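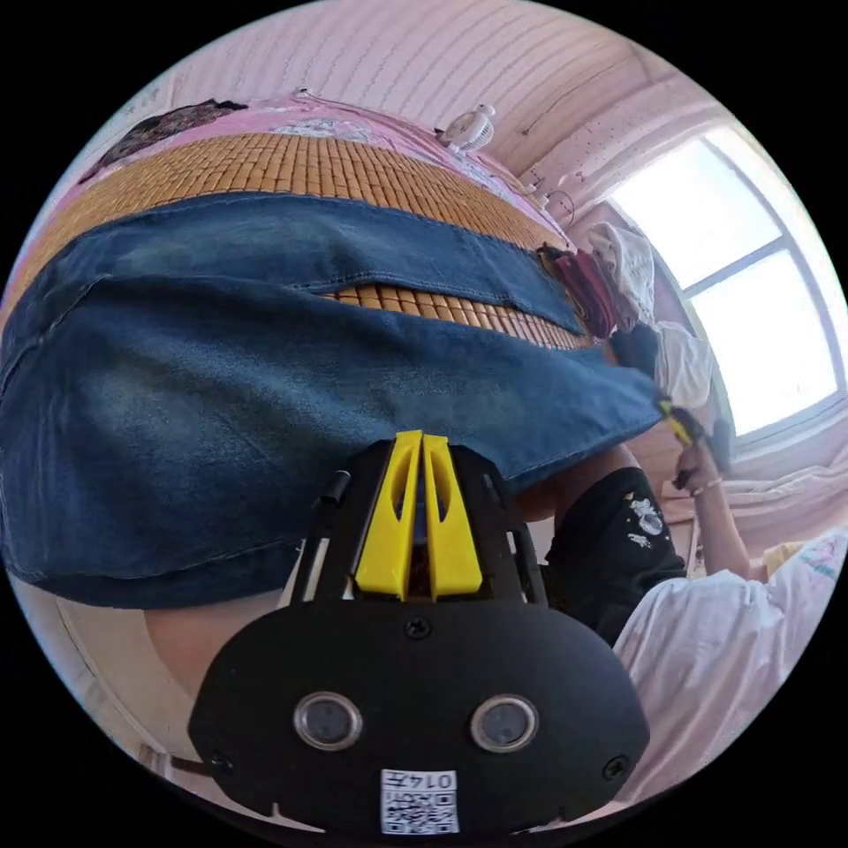 Gatevura Open Day

The Gatevura Open Day is a yearly public demonstration of household robotics work, held on a Tuesday in October by Skaltik, a small firm that would like machines to fold laundry and has been saying so for 11 years. Visitors are shown how people handle clothes with hand-held grippers, and how the recordings are later used to train a robot arm named Bangash. Attendance at the most recent event was 1,820, a figure that includes everyone who came in for the free coffee.

Background

The first open day took place in the company parking lot and featured a towel. The towel was folded once, in half, to polite applause. Skaltik's founder, Tia Cheetham, later wrote that the audience "had clearly seen a towel before" and moved the event indoors. Pants were added to the program the following year and have caused most of the trouble since.

Demonstrations

The main attraction is the bedroom session, which is shown on screens in the front hall. Garments are handled on a bed, a surface Cheetham prefers to a lab table on the grounds that few people own a lab table. Denim gets the most time on the schedule. It is heavy, it has seams that catch, and a pair of jeans has two legs that must be persuaded to agree with each other. 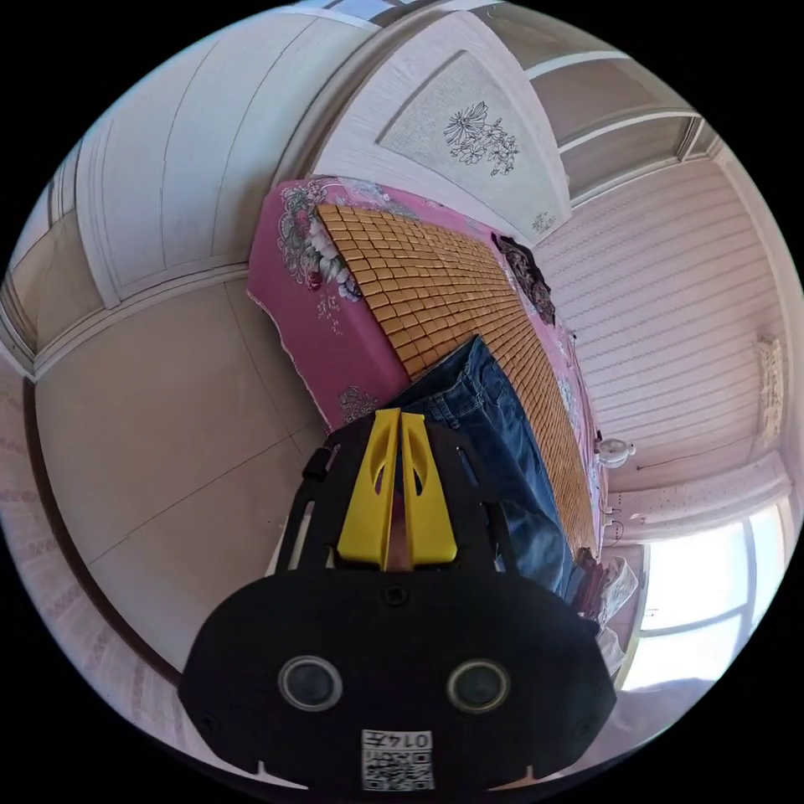 Folded jeans on a bamboo mat during the bedroom session.

Each operator works with a gripper that has two yellow fingers, and the usual advice is to take the cloth by an edge and move slowly. Stretching a garment out between two people is permitted. Purists in the audience object to this every year - usually the same purists.

After lunch the public may try a gripper on a basket of dish towels. The house record for folding 5 of them is held by a retired mail carrier, who has declined to defend it. Bangash itself appears at 3 p.m. and folds one shirt. The program allows 200 seconds for this and the talk that follows is scheduled with some flexibility.

Candurine

Candurine is the software Skaltik uses to sort the recordings. At the open day it is given its own booth, where it labels garments for passersby. It once filed a visitor's scarf under "sleeve, other," a category that did not exist until that moment and has been kept.

Reception

Local coverage has been friendly, if brief. Comment cards praise the coffee and the chance to hold a gripper, and ask when the robot will do fitted sheets. Skaltik's printed reply, unchanged through several editions of the program, is "later."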